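How to keep a scorebook at a rec league basketball game

Quick version, I'm typing this before the Thursday games. If you got stuck at the table with the book and no clue, read this first.

Get there 15 min early. Bring two pens, one dark, one red. Pencil smears, dont bother. Write both rosters in number order, low to high. Ask each coach for starters and put a small dot next to those five.

Scoring. Made two = write a 2 in the player's row. Made three = 3. Free throw = open circle, fill it in if it drops. Then cross off the next number in the running score. Every time. Player row first, running score second, same order all night.
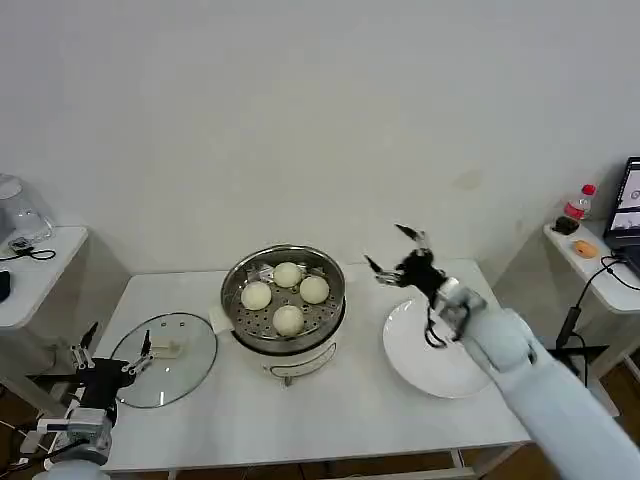
Fouls. Ref shows you the number, you say it back out loud. Mark P1, P2 and so on, then slash the team foul box. Team foul 7 in a half, tell the ref right away, that's the bonus. Our league (Hamel) plays it that way, check yours.

Timeouts: write the clock time and the jersey number of whoever asked. Saves a fight later.

Switch to red pen for the second half. Makes it way easier to find a mistake.

At halftime add up the player rows. Should match the running score. If its off by 2 you probably missed a basket in transition, ask the other table person before play starts again. Don't fix it quietly.

After the game: total everything, get the ref to sign, take a phone pic of both pages. Hamel teams upload to Skukora, game code goes in the top box. Do it the same night or the standings wont update.

Blank sheets are in the Katetti gym office, top drawer.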